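Naster Tabletops
A data card for a small collection about wooden tables and the things people set down on them
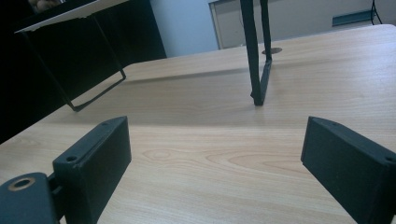
What's in it

Naster is a collection of close views of wooden tabletops, with short written notes to go with them. It's about the boards first: the grain, the knots, the way light falls across a surface and goes soft toward the middle. The things standing on the table come second, although they get their own notes too, and some of them turned out to be more fun to write about than I expected.

I started it because I love wood grain (there, I said it) and because most table collections I tried to use treated the table as background. You'd get a careful label for the mug and the word "table" for everything else. A pale board with fine parallel lines and a few dark oval knots deserves a better note than that!

This release covers 40 tabletops in three rooms. The rooms go by their project names, Brovmont, Cele and Kestitz, and those names are used everywhere in the notes.

The rooms

Brovmont is the bright one. It has the most window, and the boards there change a lot between morning and late afternoon. If you're interested in light, start with Brovmont.

Cele is a workroom with older tables, plenty of scratches and a few ring marks. The notes for Cele run long. I got carried away with the scratches and have left them in.

Kestitz is the smallest set, 6 tabletops in all, and it's still my favorite. Every one has at least one knot big enough to find again from a different angle, so it's very handy for matching views of the same board.

How the notes are written

Each tabletop has one note in plain text. A note has a color line, a grain line, a knots line and a line for anything standing on the wood. Here's a typical one:

color: light, honey-toned
grain: fine, parallel
knots: a few, darker than the board, oval
on the table: black object with a thin white top edge and a wire frame below
shadow: faint, under the lower bar

I've kept the words everyday on purpose. There are 11 color words in the whole collection and they're listed in colors.txt, with a sentence on how I tell each one from its neighbors. "Honey" and "straw" were the hardest pair. Honey leans warm, straw leans gray, and if I went back and forth on a board more than twice I looked at it again the next day.

Species is never given. I don't know what most of these boards are made of and a guess would only get copied into somebody's labels. The same goes for finish. If a board shines, the note says it shines.

Things on the table get named only if the name is obvious from the view. Otherwise the note gives color, shape and where it stands. Thin wire things are worth a special look, by the way. A narrow bar close to the wood, with its shadow just under it, is a lovely test for anything that has to work out where an object ends and a table begins.

What you could use it for

Matching two views of the same board by its knots. Telling shadow from dark grain, which is trickier than it sounds on the Cele tables. Writing better surface descriptions. Picking out clear patches of tabletop where something could be set down. I've also had good results just reading the notes and sketching from them, so if you teach drawing, please have a go!

What it's less good for

Measuring. There's no scale in the views and I didn't record table sizes. Many of them are steep and close, so you'll rarely get all four corners of a table, and plenty of objects are only partly in view. It also has very little in the way of dark wood. Walnut-colored boards are on my wish list, and so are painted ones with the paint worn through.

Folders

brovmont/ cele/ kestitz/ hold the views and notes, one folder per room
colors.txt has the color words
knots.txt says how I decide that a dark spot counts as a knot
changes.txt is short for now

Changes

April: redid every Kestitz grain line. I'd been writing "straight" for boards that really have a slow wave in them, and once I saw it I couldn't stop seeing it. Also split the shadow line from the objects line, so older scripts that expect four lines per note will need a small fix.

Before that: first set of notes for Brovmont and Cele.

Corrections

Very welcome, especially on color. Send the folder name, the note and the word you'd use in its place. If you think a knot is a stain, or the other way around, tell me that as well. I enjoy those arguments a lot.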